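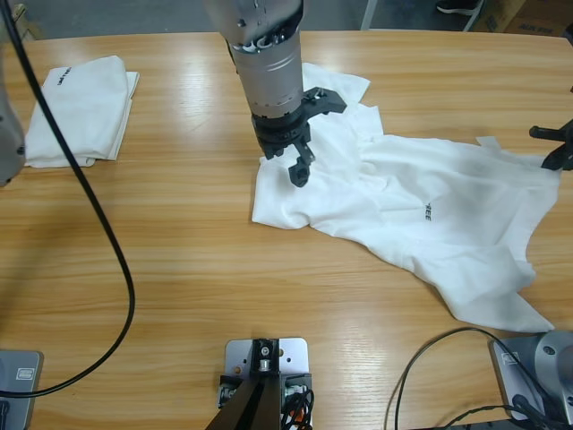

Drarside Textile Care Club
Speaker notes, spring talk: What the care label leaves out
Siv Hedlund, 1/15/23

Start with the white T-shirt. Ask who has one that went gray or yellow. Hands up. Then ask who followed the label. Most of the same hands, I expect.

Slide 2. The label tells you the hottest wash the maker will stand behind. It says very little about what gets the shirt clean. People read it as a recipe. I don't think it was ever meant as one.

Slide 3. "Whitening" detergents. Many use optical brighteners, dyes that glow a bit blue in daylight. Shirt looks whiter, same dirt. Pause here, somebody always objects. If it's Pin-yu, let her finish, she has a point about how looking white is all most people want.

Slide 4. Vinegar and baking soda. Mixed together they mostly cancel out and you get fizz. I've read 13 web pages that swear by it and not one showed a shirt washed without it for comparison. Don't get dragged into smells.

Slide 5. Our own test, six shirts, three products. Say plainly that this is small. Chak-lun judged the results and he knew which shirt was which, so I wouldn't bet on our ranking either. We redo it in March with the tags covered.

Slide 6. Yellow underarms. Often blamed on sweat alone. Deodarant with aluminum salts probably plays a part. Chlorine bleach can make it worse. (Fix spelling on the slide too.)

Skip slide 7 if we're past 29 minutes.

Slide 8. Folding. Does it matter how? For creases, yes, a little. For the life of the cloth I've found no evidence worth quoting, and I did look.

Questions. If asked about the Varnent powder: haven't tried it, no opinion. Hok-lam has the handouts by the door.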